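Cudcombe brings out a fitted sheet for beds you can't walk around

FOR RELEASE Wednesday, September 8, 2021

Hi, Jeanine here from Cudcombe. Our fitted sheet for awkward beds goes on sale today. It's called the Revus, it comes in four sizes and two colors, and I've been talking about it at every family dinner since May, so my family is very happy that I can now talk about it to you instead.

Let me start with the bed that got me into this. When I moved into my apartment I had a bedroom with room for a wide mattress and not much else, so the mattress went right up against the wall. Lovely for floor space! Terrible on laundry day. Anyone who has made a bed like that knows the drill. You kneel in the middle of the mattress, you reach for the far corner, you pull it down over a mattress you're also sitting on, and as you back away the first corner pops off again. Then you get a cramp in your foot.

I did this every other Sunday for years. I tried sheet clips (they pinged off into the gap). I tried a bigger size, which went on like a dream and looked like a collapsed tent by Tuesday. I tried pulling the bed out into the room, which works fine if your floor isn't carpet and your back isn't mine.

So when Siebe Nijs, who cuts all our patterns, asked me last winter what I'd make if I could make anything, I said a sheet for the far corner. He laughed, and then he went quiet and started drawing on the back of an invoice.

What he came up with is pretty simple. A regular fitted sheet is the same at all four corners. The Revus has two deep corners and two shallow ones. The deep pair goes on the wall side, and you put it on first. Each deep corner has a wide cotton loop sewn inside it, so you can hook your hand in and push the fabric down behind the mattress instead of pinching at it with your fingertips. Once those are on they have a good long tail tucked underneath, and they put up with you crawling around. The shallow corners go on last, from the side of the bed where you're standing up like a normal person.

The loops are a different color from the sheet. You can find the right end in a dark bedroom, and you can find it coming out of the dryer too, which was Siebe's mother's idea and I want her to have the credit. 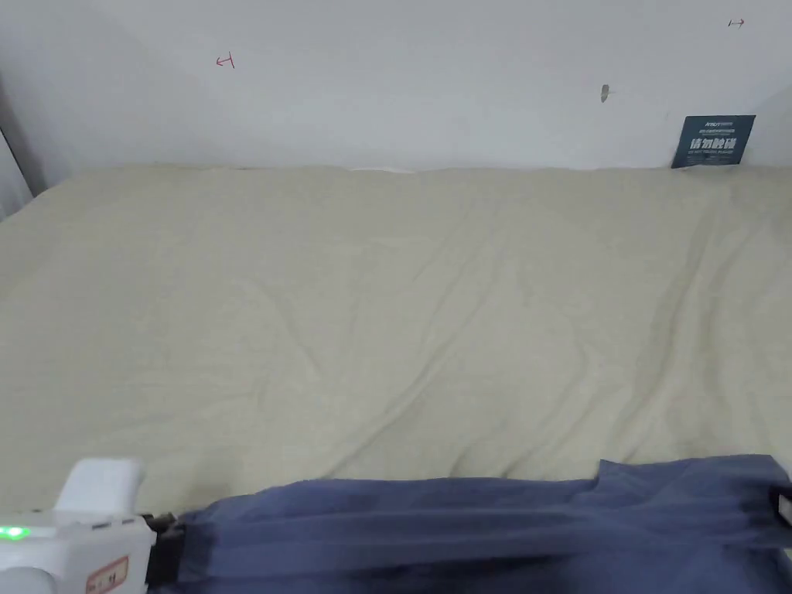
Jeanine Leemans

A few words on the fabric, as I know you'll ask. It's a plain cotton weave with a matte finish and a bit of texture to it. We washed our test sheets 83 times before we settled on the cloth, and they came out softer than they went in. Please don't expect hotel-smooth. I look at the pale khaki bed in the picture, with those long soft wrinkles running down across it, and I see a bed I'd happily climb into. Cotton creases. If you like to iron a sheet, iron it, and I'll admire you from a distance.

We did argue about the creases, I'll admit. Gijs Vandenberghe, who runs our sewing room, wanted the sheet cut tighter so that it would lie flatter. We made up a batch his way and it did lie flatter, once you'd got it on, but getting it on was a wrestling match and that was the whole thing we were trying to fix. We let out the width a little and everybody calmed down. Gijs still thinks he was right — he asked me to put that in, so there it is.

The two colors are Sand and Chalk. I wanted a dark green as well, and we may get there next year, but the dye we tried faded in stripes where the sheet had been folded on the line. Sand is the one I have at home. It hides a cookie crumb nicely, and it sits well against an off-white wall if you live in a rental and that's the wall you've been given.

Now for the sizes and the dull but useful stuff. The Revus comes in twin, full, queen and king. It fits mattresses up to 12 inches deep. If yours is deeper than that, or you use a thick topper, wait for the deep version, which Siebe is working on now. Please measure before you order! Mattress labels are optimistic, and a tape measure takes a minute. Wash it warm, dry it on medium, and skip the fabric softener, which makes the elastic tired. Do up the little button on the loops before it goes in the machine or they'll grab hold of your socks.

The elastic goes all the way around, by the way. We also sell the pillowcases in both colors, plain with an envelope end, packed as a pair.

You can see the Revus on made-up beds at the Verbruggen store and at our own shop, and both places have a spare mattress against a wall so you can have a go at it yourself. I really recommend this. Luuk Van Hecke at Verbruggen did his first one in front of me with his jacket on, and he's ordered three for his kids' bunk room since (bunks are the worst of all, and I'd love to hear from you if you have them).

Through the end of the month you get 10 percent off a sheet and pillowcase set at either place, or through our website. If you bought one of our Grutudard sheets this year and you'd like to swap it for a Revus, bring it in unopened with the receipt and we'll sort it out at the counter.

For the press: I can send sample sheets in any size, fabric swatches, and a drawing of the corner that makes a lot more sense than my description of it. Siebe Smits at the Cudcombe office handles the samples. Yes, we have two Siebes, so please put "Smits" on the message or it'll end up in the cutting room under a pile of cotton. If you want to talk to me, I'm in the shop most mornings and glad to chat.

Contact: Siebe Smits, press and samples, Cudcombe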